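Hircombe workshop members build four-fingered robot hand

A shared workshop in Hircombe is putting together a robot with a four-fingered hand, and its members hope to have it picking up small parts by August.

The project, named Andley, was started by Yee-man Au, a former sewing machine mechanic who joined the workshop two years ago. She has logged 353 hours on it so far, most of them on the finger joints.

"The arm was the easy part," Au said. "The fingers I have rebuilt four times."
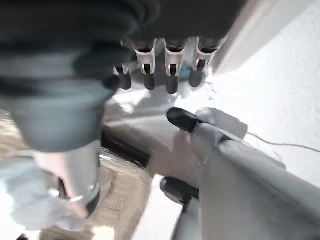
A simpler gripper with two black-tipped fingers is also part of the build. Au said the group plans to compare the two on the same jobs - sorting screws, turning a knob and lifting a paper cup - before deciding which one gets more of the budget.

Members have spent $485 on the hand, including $258 for small motors bought from Iravholm, a surplus dealer. The rest went to bearings, wire and a replacement power supply.

The fingers do not yet close at the same speed. Au is rewriting the control software and expects that to take most of the month. After that comes a longer test, with the hand opening and closing through a full evening session.

The workshop is open to visitors on Monday from 6 p.m. Anyone who wants to help with wiring can sign up at the front desk.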